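Lunano Wipe-Clean Tablecloth, 17 weeks in

I bought the Lunano in September after our old cotton cloth gave up. It's a coated tablecloth with a small vine and flower print, sold by the yard, and I got mine from the Gatinholm outlet. Dexter Dvorak reviewed the plain version on this site and liked it more than I do.

The first thing to know is that it arrives folded, and the creases are stubborn. Ironing is not allowed. I hung mine over a door for a weekend and then put heavy books on what was left.

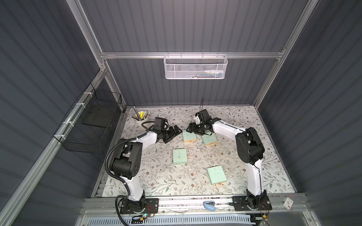 Coffee, tomato sauce and felt-tip pen all came off with dish soap. Turmeric did not. I left a spot overnight and there is still a yellow ring near one corner. Hot pans are out of the question, so keep a trivet handy.

The coating is thin. It drapes better than the stiff Tanoli cloth I had before, but it slides on a smooth table. An underlay fixed that.
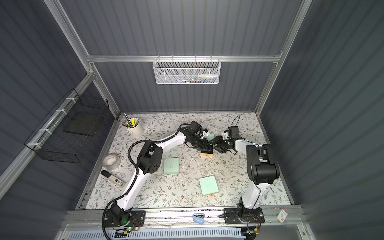 Cut edges do not fray. They do curl a little after a few months, mostly at the end where people sit down and get up. Soledad Esposito hemmed hers with bias tape and says it stays flat.

Price is fair for the width. If you eat curry every Tuesday, get a darker color. For ordinary family meals I would buy it again, with the underlay in the same order to save on shipping.

Rating: 4 out of 5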